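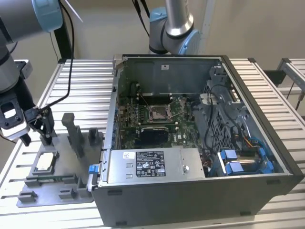 Secondhand office PCs for the kids, worth it?

peadar_dolan
Apr 25, 2021
My two are fighting over one laptop for homework, so I'm thinking of a used office tower for the spare room. A chap near me wants £100 for one, no screen. Daft or sensible?

mossybank
Sensible! I paid £40 for my daughter's and put the rest towards a decent chair. She does her essays on it, watches far too much telly on it (her gran's fault) and I've had no bother at all.

Trakano42
I'd give it a miss. They're big, they hum, and by the time you've bought a screen and a keyboard you could have had a cheap new laptop. Kids want to sit on the sofa anyway.

mossybank
Mine doesn't hum, and I don't want her on the sofa, she never gets anything finished there.

Trakano42
Fair enough, but a spare room in December with the heating off? Good luck.

vakura_jen
Ask if he'll take less without the hard drive, you'll want a new one anyway. And see it switched on before you pay.

peadar_dolan
Hadn't thought of that, ta. Going to offer him 80 and see what he says. The heating is another row for another day.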